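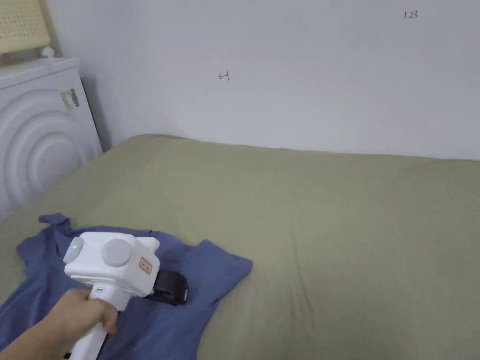

Hinent hand-held gripper over a blue T-shirt, white handle, black jaws.

7 min read

I've been using the Hinent gripper at home since June and a few people have asked whether it's worth the money, so this is the long answer. The short answer is yes if you're recording folding or tidying tasks and you can live with the handle, and no if you want something you can hand to a beginner.

The kit is sold by Promau. I paid $1523 for mine with the standard jaws, the charging cradle and a hard case. The version with the second set of jaws is $2000, and I'll get to why I'm glad I didn't buy it. Shipping took longer than the site said it would, but everything was in the box and the case is a decent one.

You hold it by the handle, you squeeze, the jaws close, and the gripper logs how far they closed and where the whole thing moved. The recording goes to the Kurek software on a laptop, and from there you can export it and train an arm on it. I don't own an arm. Lena Jabłońska does, and my part of our project is making the recordings, mostly clothes, mostly on the bed because it's the biggest flat surface I have and it's close to the washing machine.

Setup

Pairing took one evening. The manual wants you to calibrate the jaws before you pair, and the software wants you to pair before it will show you the calibration screen. The way around it is to open Kurek with the gripper switched off, choose the offline profile, then switch the gripper on and wait. The support page has this in the comments but the manual doesn't.

There are two grey buttons on the head, a small one toward the back and a larger one further forward. On mine the large one starts and stops a take, and the small one is power. Hold it for a couple of seconds and the little green light beside it comes on. The light is very small, and in a sunny room I have to cup my hand over it to check. I'd have liked a beep. There is a beep in the settings menu, greyed out, with a note saying it's coming in a later firmware.

Handling

My main complaint is the handle. It's smooth and it's the same thickness all the way up, so after half an hour my ring finger starts to go numb. I have smallish hands. Lena's are bigger and she says she doesn't notice it. I wrapped a layer of tennis grip tape around mine for a couple of weeks, which helped, and then took it off again when I found out it was catching on my sleeve.

The weight sits forward, over the jaws. For picking up a collar or a hem this is good, as the tip more or less finds the fabric by itself and you just steer. For anything where you have to hold the gripper out level, like hanging a shirt on the line, it gets tiring.

I'd plan on short sessions. I do five takes, put it in the cradle, make a coffee, and go again. The battery would go longer than that but my wrist won't.

How it does with clothes

T-shirts are the bulk of what I've recorded. I drop the shirt on the sheet and don't straighten it, then work from the neckline. Heavy cotton is easy. The jaws take hold of a single layer at the collar most of the time, and if they get two layers you can feel it in the squeeze and let go.

Thin fabric is harder. I have an old running singlet that slides out of the jaws nearly every time unless I bunch it up first. Socks are fine. Fitted sheets were a disaster, although I can't fold a fitted sheet with my bare hands either, so I'm not going to mark it down for that.

Tea towels are the best thing to learn on. They're cheap, they're square and they don't have a right side. If you buy one of these, do a week of tea towels before you try sleeves.

One thing I'd recommend is a plain-coloured sheet. I started out on a striped doona cover and the tracking in Kurek drifted badly by the end of each take. I can't prove it was the stripes, but I changed to a plain green fitted sheet and the drift mostly went away.

The software

Kurek is okay. Playback is quick and trimming a take is easy. The export screen is a mess, with three different buttons that all say Save, and it forgets the output folder every time you close it. It has crashed on me seven times in total, and I lost one take out of all of those, so the autosave is doing its job.

There's no undo when you delete a session. Be careful.

Labels are the other weak spot. You can tag a take with one word only, so I've ended up with tags like "shirtbluecollar". Lena has a script that pulls them apart again at her end.

The second jaws

The extra jaws in the dearer kit are made by Drutlow and they're softer and wider. Lena has a set and lent them to me over a long weekend. They're kinder to knits and they did hold the singlet, but they're slow to swap and you have to recalibrate each time. For T-shirts and towels I got cleaner takes with the standard ones. If you mostly record jumpers, the dearer kit might make sense.

Support

I've written to Promau twice. The first time was the pairing problem, and I had a reply the next morning with the same fix I'd found in the comments. The second was about a squeak in the trigger. They offered to replace the unit, but I'd have been without one for a fortnight, so I put a dab of silicone grease on the pivot and it's been quiet.

Would I buy it again? Yes, at the lower price, with the standard jaws. I'd ask for a thicker handle and a brighter light. I've still got the long-sleeved shirts and the jeans to do, and I'll put up a few notes on those when Lena has had a chance to run them on the arm.

Recent posts
Tea towels, week one
Which laptop I'm using for Kurek
Grip tape: tried it, took it off
Trimming takes without losing the start
Hinent charging cradle, a small complaint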